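List archive: Household and Home Care

Re: Washing microfiber with the towels?
Sunday, May 31, 2026

Gordon McIntyre wrote:
> We have over 400 cleaning cloths going through the laundry
> room at Calstead every month and they have stopped picking
> anything up. They just push water across the counter. They
> go in with the bath towels on hot, with the usual softener.
> Is it time to replace them, or can they be brought back?

Gordon,

I would try to bring them back before you spend money. Softener is the likely cause. It leaves a coating on the fibers, and once that builds up the cloth can't hold water the way it should. The towels don't help either, as cotton lint gets caught in the loops and stays there.

What worked for us in Iltamthorpe was two washes in a row at a warm setting, with half the normal amount of plain liquid detergent and nothing else in the drum. Add an extra rinse to the second wash. Then dry on low or hang them up. Skip the dryer sheets, which leave the same kind of coating.

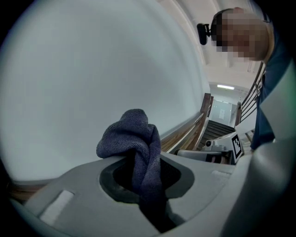

After that, keep them in their own load. We have a separate bin with a lid for used cloths, and it gets emptied when it is full - usually every four days in our case. Wash new colored ones by themselves the first few times, as the darker dyes can run.

You can test one before doing the whole lot. Put a spoonful of water on a flat counter and lay the cloth over it without pressing. If most of the water is gone after 10 seconds, the cloth is fine. If it beads up or slides, run it through again. Any that still fail after a third wash we put aside for floors and bike chains.

As for buying new, we got the Mamus ones in packs of 12 last September and they have held up well so far. The Tudose ones were cheaper, but the stitching on the edges came loose and I would not order them again.

Do you know how hot your machine runs? Ours was set a good deal higher than the label on the cloths allowed - worth checking before you do the first load.

Ruth

Filed under: Laundry & Linens
Last updated: 2 days ago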